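Category: Workshop notes / Hand grippers
Reading time: 3 min

Notebook, October — finger pads and pivots, gripper pair 7

Started at the bench in the morning. The left gripper of pair 7 came back from the kitchen work with a complaint from the Jokel people: the fingers close, but when the trigger is let go, they open slowly and stop a little before the end. The right one is fine. I wanted to know if it is the spring or the pivots before ordering anything from Ostermann, where the last delivery took very long.

First I took off the trigger cable and moved the fingers by hand. There was a sticky point near the open position, always at the same place. So the cable is innocent. I took out the pins one by one and put them on paper in the same order as in the linkage. The outer pin on the left finger had a brown ring of old grease mixed with something that smells like cooking oil. I cleaned all of the pins and the bores with alcohol and a cotton stick, let them dry, and put back a very small amount of the thin grease from Mustberg. Please do not use the thick one from the yellow tube. It collects crumbs and flour, and after 100 closings it is already gray.

After this the finger opened fully by its own spring. I did 80 closings by hand and the sticky point did not return. The spring stays as it was.

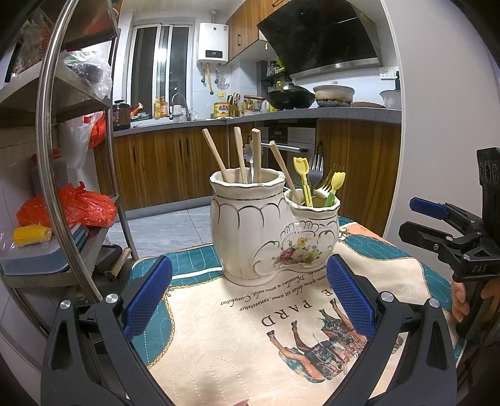
Pads were the second job. The blue pads on the Vetiseo fingers are glued, and the old glue must be removed completely or the new pad sits with a small angle. I warm it a little, peel from the tip toward the base, and scrape the rest with a plastic card. A metal blade makes scratches in the finger and the next pad will not hold. For the order of work I now think about what has to be gripped: light wooden handles that lean in different directions, and next to them thin fork tines pointing up behind plastic tulip stems. On a wooden handle a tired pad can still hold, because there is enough surface. On a fork it will turn. So the test after gluing should be done with a fork, and I have changed the check sheet in this sense.

How to glue, for the next person:

Clean finger and back side of the pad. Thin layer of glue on the finger only. Put the pad with the texture lines across the finger — I had one the wrong way last month and had to do it again. Clamp with the small plastic clamp, leave it until after lunch. Then close the fingers on a strip of paper and pull. The paper should resist the same on both edges of the pad. If one edge is free, the pad is not parallel.

The paper test was good on the left finger. On the right finger the lower edge was free, so I loosened the stop screw a quarter turn and tested again. Now both edges hold. I marked the screw with a white pen so we can see later if it moves.

Still open:

- Pads in the drawer are almost finished. Part number 524, same as before. I will ask Ostermann for a price.
- One retaining ring jumped away and I took a new one from the box. The old one is somewhere under the bench.
- The cable outer has a small bend close to the grip. It does not disturb now, but look at it again at the next service.
- I do not know yet if the oil comes in from the top or through the slot at the side. A drop of dye on the pin would show it, maybe I try this on the spare unit.

Gripper went back in its case at 16:30, with the new check sheet on top.

Recent entries
Trigger cable: shortening it without a crimp tool
Which grease for which joint
Case foam, second attempt
Stop screws and the white pen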